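The piano came with the house, along with a bag of coal and a key that fitted nothing. Noémie Huet had bought the place in Altarton for its roof. The agent kept on about the instrument as though it were a fourth bedroom.

"It's a Sabatier," he said. "Plays in tune with itself."

She didn't ask what that meant. She had taught music theory for long enough to know when a man was reading off a card.

In December the tuner came over from Wotby. He was younger than she'd expected and wore his coat indoors. He lifted the lid, took out his fork, knocked it on his knee and listened with his mouth slightly open.

"You'll have been told about the E sharp," he said.

"There's no E sharp on a piano. There's an F, and sometimes we call it E sharp."

"That's what I'd say too, in most houses."

She let him get on. He worked for an hour and a half, one string at a time, and she marked homework at the kitchen table with the door open. Most of it was key signatures. One boy had put a flat on a space that didn't exist and drawn the space in to hold it.

When the tuner called her through he was sitting very upright on the stool.

"Listen to this," he said, and played a scale of F major, slowly, one hand. It was an ordinary scale on an ordinary old upright, a little bright at the top. Then he shifted along and played F sharp major. When he got to the seventh note he stopped and held it down.

"Well?" he said.

"Well, it's an F."

"Play it yourself. Think of it as F first, then think of it as E sharp."

She had heard this sort of thing before. There was a woman at Drondora, the summer school where she'd taught for two years, who claimed that D flat was purple and C sharp was a kind of brown, and who had been given her own lecture on the strength of it. Noémie had sat at the back. She'd asked, quite politely, whether the woman could tell them apart with her eyes shut while someone else played, and had not been invited to the dinner.
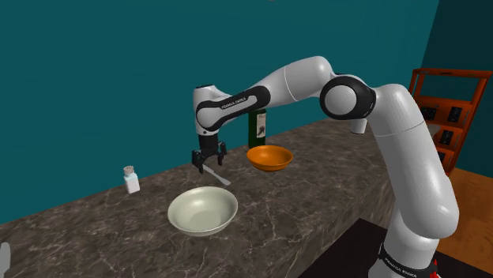
She sat down anyway, because he had already stood up to make room. She played the note and thought F. She played it again and thought E sharp, leaning up towards the F sharp the way a singer would.

"The second one's higher," said the tuner.

"I hit it harder."

"Did you?"

She played it again, with what she was sure was the same weight. F. Then E sharp. It did sound higher. Of course it did, he'd told her it would.

"Go out of the room," she said.

He went and stood in the hall in his coat. She shut the door on him and tossed a coin on the lid, heads for F, tails for E sharp, and wrote down each one on the back of the boy's homework before she played it. She did four. Then she opened the door and asked him for his answers.

"E sharp, F, F, E sharp," he said.

She looked at the paper.

"One chance in sixteen," she said. "That's nothing. People win raffles."

"Do you want to do more?"

She did want to. She also had a fair idea of how it worked — he could hear the coin, or she was breathing differently, or there was some trick with the pedal. A horse could do sums if its owner raised his eyebrows at the right moment.

"What do I owe you?" she said.

He told her. It was more than she'd been quoted, and she said so, and he took off the extra without arguing. She thought that counted against him.

When his van had gone she moved the lamp so that she could see the strings. Three to a note in that part of the piano, all three tight and clean, and one hammer behind them with the felt worn grey. She pressed the key and watched the hammer go. She couldn't see anywhere for a second note to come from.

She turned the boy's homework over and wrote a column of numbers down the margin, one to forty. Then she fetched a cushion for the coin to land on, so that it wouldn't make a sound, and rang her sister to ask if she was doing anything that evening.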